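Coffee waste project, group report, December 2023

**What we wanted to know:** how much paper and grounds gets thrown out in the Nundside dorm kitchens, and would people sort it if there was a bin for it. Grounds can go to the Corrigan garden plot, they take them for compost.

**Method.** Survey went to 200 residents, 60 answered. Bins in 3 kitchens for 18 days. Weighed every evening on the kitchen scale, wrote it on the sheet taped to the fridge. One sheet got lost (second floor), so that kitchen is missing from the weight table.

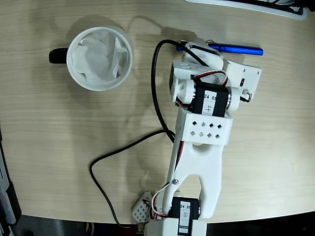
*Fig. 1. Mug with crumpled white paper inside.*

**Results.** Most people who anwsered make their own coffee at least once a day. Tea drinkers wanted to know if bags count. They do, minus the staple. Main problem was plastic lids and sugar packets in the wrong bin, mostly on weekends. Labels in bigger print helped a little.

**Problems.** Survey opened in August, too early, half the building hadn't moved in yet. Question 4 was confusing, should of tested it first. No control kitchen.

**Next.** Keep the bins through spring if Corrigan can still pick up. Ask about smell. Redo question 4.

Raw numbers are in the appendix, tab 2.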